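The Long Wait for a Decent Tap Fitting

Every November my neighbour Oddur Briem drags his garden gear onto the driveway and performs what he calls the audit. There is a sprinkler shaped like a tractor. There are hose fittings in brass, in plastic, and in a grey alloy that leaves a smell on your hands. By lunchtime he has thrown out the fittings that leak and kept the ones that leak less.

I used to find this funny. Then I bought a house in Jurndale with a tap at the front, a tap at the back and a thread on each that matched nothing sold within an hour's drive, and I began an audit of my own.

The trouble starts at the tap. The bit that screws on is sold by thread size, the bit that clicks onto the hose is sold by hose size, and the packet gives you one of these in large print and leaves you to guess the other. Staff are kind about it. They ask whether you brought the old one in. You did not bring the old one in, as the old one is stuck to the tap and has been since the previous owners.

Brass or plastic?

Védís Thoroddsen ran the irrigation counter at Rustby for years and has views. Plastic, she says, is fine until somebody's uncle tightens it. "People do it up with a wrench, it splits, and they come in and tell me it was faulty." Brass forgives the uncle but punishes the gardener who leaves it on all winter, when it welds itself to the tap in a spirit of lifelong commitment.

Her advice is to do it up by hand, change the washer every spring and spend the money you saved on a second washer, for when you drop the first one in the agapanthus.

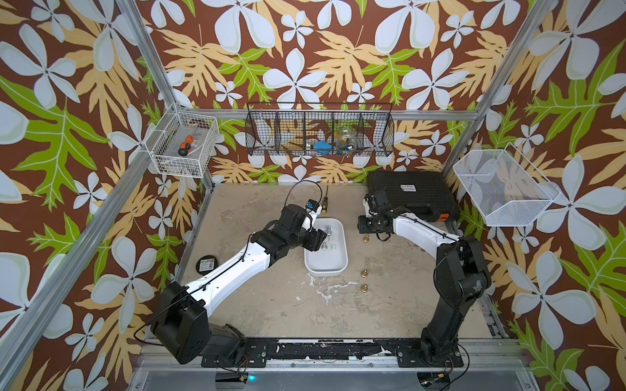

The click that isn't

I tried two quick-connect sets over a summer, one from Kedex and one from Kozan. The Kedex went on with a satisfying click and came off with an equally satisfying bang, usually while I was at the far end of the yard. The Kozan made no sound at all and held, though it took both thumbs and some language to get it off again.

Neither box mentioned the washer. Both mentioned a colour range.

I also paid 50 dollars for a spray gun with more settings than my oven. I use "shower". Oddur borrowed it, used "jet" on his gutters and returned it with a dent he describes as cosmetic.

What I'd buy again

The silent ones, a bag of spare washers and a roll of thread tape, which goes on clockwise. I have put it on the other way often enough to be sure of that. I would skip the hose reel with the little crank handle, whose handle came off in my hand in its first week and now lives in the kitchen drawer with the batteries.

The back tap still drips. Oddur came over to look at it, gave it a quarter turn with a wrench, and has offered to pay for half the plumber.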